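3.2 Sorting and nesting of kitchen containers

The second task concerns the containers which people keep in their kitchen and put one into another to save space. In the first survey in Prernelholm we asked 108 households how they store their bowls. More than 30 of them answered that the color helps them to find the right size, even when they did not choose the set for this reason. We therefore decided to use containers of clearly different colors, placed on a plain white table. Figure 4 shows the table with a purple bowl, a turquoise bowl with a small spout and a larger yellow container.
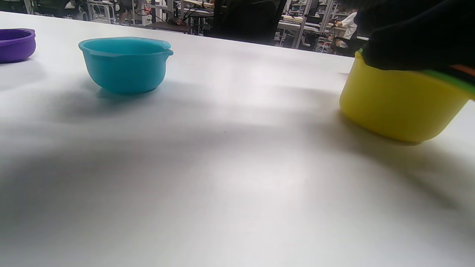

Figure 4. Colored containers on the white table, with a gloved hand on the yellow one.

The participants were free to choose the order of the work. We did not tell them which container must be moved first, and there was no time limit. A trial was finished when the participant said so. In total 700 trials were collected in October, and each was given a code for the order in which the containers were handled. Trials in which a container fell to the floor were kept in the analysis, but they are reported separately in Section 4.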